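Screws, lids and small boxes: notes from the bench

Posted Jan 2, 2022

Most of what goes wrong with small screws goes wrong in the first turn or the last one. These notes are about the everyday jobs where you take a lid off something, do what you need to do inside and put the lid back: battery compartments, junction boxes for garden lights, doorbell units, kitchen scales, timers, the control box on an extractor hood. The advice is for low-voltage and battery things. For anything wired to the mains, switch off at the consumer unit first, and if you aren't sure what you are looking at, leave it to an electrician.

Before you start

Clear more space than you think you need. A small box needs very little room, but the lid, the screws, the driver and your elbows all want somewhere to be. A pale surface is best. Black screws vanish on a dark worktop and they vanish completely on a patterned rug. If your table is dark, put down an old pillowcase or a sheet of lining paper and tape the corners.

Tables made of two leaves or two panels have a join, and small washers find their way into it. Run a strip of masking tape along the join before you begin. It peels off afterwards without leaving a mark if you don't leave it there for a week.

Daylight is better than a ceiling light. If you have to work in the evening, bring a lamp down low to one side so that the screw slots throw a shadow. You will see at once which ones are worn.

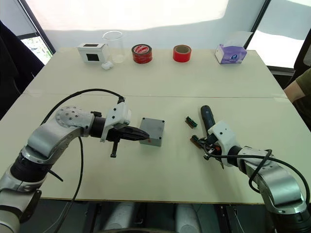 Choosing the driver is the part people skip. A cross-head screw isn't always the same cross. Phillips and Pozidriv look alike from a distance, and a Phillips tip in a Pozidriv screw will turn it a few times before it starts to chew the head. Pozidriv has four fine extra lines between the arms of the cross. Try two sizes and keep the one that stands up in the screw with the least wobble. A small grey metal box like the one on the table, with a screw in each corner of its lid, is a good thing to learn on, as the corners show very clearly what happens when you tighten in the wrong order.

Loosening

Loosen every screw by half a turn before you take any of them right out. If you remove three completely and leave the fourth tight, the lid hangs on that one corner and twists it. On thin metal you can bend the lid. On plastic you can crack the post the screw goes into, and there is no good repair for that.

Push down harder than you turn. If the tip starts to ride up out of the head, stop. Another attempt with the same driver will only make it worse. Things to try, in this order:

Clean the head out with a pin or a wooden cocktail stick. Old paint and kitchen grease fill the slots.

Lay a wide rubber band flat over the head and press the driver through it.

Turn the screw a little tighter, then loosen. A screw that has sat for years will often crack free in the tightening direction first.

Put one drop of penetrating oil on it and go away until tomorrow. Keep oil off plastic, which can craze, and away from rubber seals.

After that you are into screw extractors, and for a cheap item it may be time to ask if you want to go on.

Keeping track of what came out

I use a Tjoa tray, a shallow one with 27 little wells, but an ice cube tray or an egg box does the same work. Put the screws in the order they came out and go from left to right. If the screws are different lengths, and they often are, push them through a piece of card in the same pattern as they sat in the lid and write TOP along one edge. A long screw put back in a short hole can go straight through a circuit board or a cable.

Take a photograph before you disconnect anything. Take another when it is half apart. Two wires that look very different under the lamp look much the same when you come back to them after tea.

Magnetic dishes are useful for steel. They won't hold brass, and they won't hold most stainless screws, so don't tip one over to prove a point.

Cleaning while the lid is off

Use a dry brush first, a soft one, such as an old make-up brush or a half-inch paintbrush. Wiping with a damp cloth before brushing turns the dust to paste and pushes it into the corners. After brushing, a barely damp cloth will do for the outside. White vinegar on a cotton bud will shift the crusty white or bluish stuff left by leaking alkaline batteries. Dab it, let it fizz, wipe with another bud dipped in water and leave it to dry overnight with the lid off. Wear gloves for that, and don't let it near your eyes.

If there is a rubber gasket, lift it out and look at it. It should spring back when you pinch it. A flat, shiny gasket has finished its working life. You can buy gasket cord by the metre, and Clokeck sell it in short lengths, which suits small boxes better. Cut it slightly long and let the ends butt together without stretching. A stretched gasket shrinks back later and leaves a gap.

Don't use bathroom sealant in place of a gasket on anything you expect to open again. I did this once on an outdoor timer and had to cut the lid off with a craft knife the following November.

Putting the lid back

Check that the lid is the right way round before you put a single screw in. Many lids look square and are a hair out, so the holes line up one way and nearly line up the other. If you find yourself forcing the last screw, turn the lid and try again.

Start each screw by turning it backwards. Set it in the hole, press lightly and turn anticlockwise until you feel a small click or drop. That is the screw falling into the start of the thread. Then turn clockwise. It takes a couple of seconds and saves more plastic threads than anything else on this page.

Get all the screws started with your fingers, or with the handle held loosely, before tightening any of them.
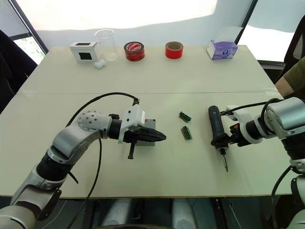 Then tighten in diagonal pairs. Go top left, bottom right, top right, bottom left, and only until each one meets the lid. Go round a second time in the same order and nip them up. With a gasket, a third pass is worth doing, as the rubber settles after the first two and the early screws will feel slack.

How tight is tight enough? On plastic, hold the driver with a thumb and two fingers and stop when it stops. On metal you can add a little more from the wrist. If your knuckles are going white, the screw is too tight for a small lid. Keep the power driver in the drawer for this sort of job. Even on its lowest clutch setting it is too quick to feel the end coming.

When the thread is gone

In wood, fill the hole with matchsticks or cocktail sticks dipped in wood glue, snap them off flush and leave them overnight. The screw will bite again as though the hole were new.

In plastic, try a screw of the same length and the next thickness up, but only if there is plenty of material round the hole. If the post is thin, a scrap of plastic cut from a cable tie and pushed down the side of the hole gives the thread something to grip. It isn't pretty but it holds for a battery cover.

In thin metal, the usual answer is a slightly fatter self-tapping screw or a nut behind, if you can reach the back. For machine screws, make sure you haven't just got the wrong thread. Metric and imperial small sizes can be close enough to go in two turns and then jam. If a machine screw jams early, take it out and compare it with one that you know belongs there.

Keeping spares

I keep five jars and no more. One each for wood screws, machine screws, self-tappers, washers and nuts, and things I can't name. When the last jar is full it gets emptied on to newspaper and most of it goes to the scrap metal bin at the tip. Before I had this rule I owned a biscuit tin that weighed as much as a small dog and never had the right screw in it.

When an appliance is being thrown out, take the screws from the casing first. Small black machine screws in particular are dear to buy in packets and nearly every old radio has a handful. Put them in the jar with a note of the size if you know it. A Grundska gauge card is handy for measuring, and so is any nut of a known size tied to the jar with string.

Looking after the drivers

Small screwdrivers wear out. The tip rounds over a little at a time and you begin to blame the screws. Look at it side-on against a window every so often. Flat blades can be dressed with a few strokes of a fine file, keeping the end square. Cross-heads can't be sharpened at home in any useful way, so replace them. Plunar sell single replacement tips, and it is cheaper to buy the two sizes you use than another boxed set with the same ten you don't.

Don't use a screwdriver to open paint. Keep one old one for that, with a band of red tape round the handle, and hang it with the brushes.

Wipe the tips with a drop of light machine oil if they live in a shed. In a kitchen drawer they don't need it, and the oil only picks up crumbs.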